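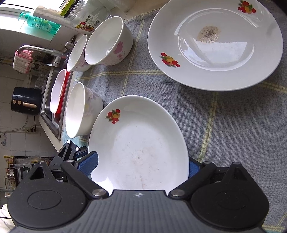

Demonstration Should Cost Something

September 28, 2024

Anyone who teaches robots by showing them has to decide how the showing gets done. You can sit a person at a console and have them drive the real arm from a distance. You can take hold of the arm and push it through the motion. Or you can give the person a gripper to carry around and let them do the job where the job happens. I have done all three for pay, and I think most groups choose for the wrong reason. They choose by how many demonstrations they get per hour.

In July I worked on a dish clearing task with Nanami Ishida at Riltanari. We had two sets of data. One came from remote control, in a lab kitchen with the same plates put back in the same spots every time. The other came from hand-held grippers in ordinary kitchens. The hand-held set had 3,556 demonstrations in it. The remote control set had 536. On paper that looks like an easy win for carrying the gripper, and that is how it was presented to the people paying for it.

I don't think the count was what mattered. A plate near a real sink has old food on it. It sits close to a bowl that somebody left there, on a tablecloth, and the gripper has to come in at an angle that doesn't knock the bowl. The person holding the tool works this out without thinking. They turn the plate on its edge, or they move the bowl first, or they change their mind halfway. All of that goes into the recording. In the lab kitchen none of it came up, and 90 more hours at the console would not have brought it up either.

Remote control has one large advantage, and people who like hand-held tools tend to skip over it. When you drive the real arm, every motion you record is a motion the arm can make. Your wrist is not so limited. Noboru Hirose spent most of a week going through our hand-held recordings looking for moves our arm could not follow, and he found plenty of them. People reach across themselves. They flick a plate over faster than the motors allow. A person at a console can't do that, and is annoyed about it all day, but the data is cleaner.

My answer is to slow people down and keep the gripper in their hands. When we started asking demonstrators to do fewer runs per session, 18 at most, the recordings got better. They stopped rushing the release. They stopped treating every plate as the same plate. Some managers will hate this because it makes the hourly figure worse. I would tell them to look at what the robot does with a thin saucer before they look at the hourly figure.

I would also stop throwing out the awkward runs. The usual habit is to keep the smooth ones and delete anything with a fumble in it. A fumble followed by a recovery is worth keeping. If the plate slips in the pads and the person lowers it to the table and grips it again, that is a thing a robot needs to know how to do – probably more than it needs another perfect lift. Drops I would still cut. So would Nanami, although we disagree on where a slip becomes a drop.

Pushing the arm by hand I would save for short, fixed jobs, like seating a part in a holder. It ties up the arm and puts the teacher's body in the way of the cameras, and for dishes it was miserable. We gave it two days.

None of this is an argument against consoles. If I had the budget I would use them at the end, on the actual arm, to fix the places where the hand-held data led it wrong. I would spend the first money on kitchens, and I would leave the dishes the way the household had them.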